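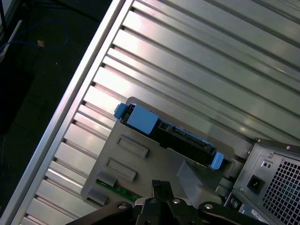
Disassembly bench with slatted aluminium work surface, Flesgate site.

Retraining after automation of a disassembly line

Posted in Workplace Change by Kenneth Agbayani

Our employer, Werkix, will automate part of the computer disassembly line in May. Management has advised that the 20 staff on the benches will become "cell attendants" at their present rate of pay. The written notice does not say who clears a stoppage, or whether our 8 hour shifts will remain. What should we request before signing the new position descriptions?

Kerkari
Request the training plan in writing, with the number of paid hours. At my former workplace we were given 70 hours, and nearly all of it concerned fault screens. The hand work was still ours – small screws, bent tabs, connectors that would not release – but it had vanished from the position description and therefore from the pay review.

Amoah
Check your agreement. Ours had a clause on it.

Flesgate Workers' Desk
Members should ask for a consultation meeting before any signature is given. The revised description should name the person authorised to enter the cell and state the lockout procedure. Sunday call-outs should be addressed separately.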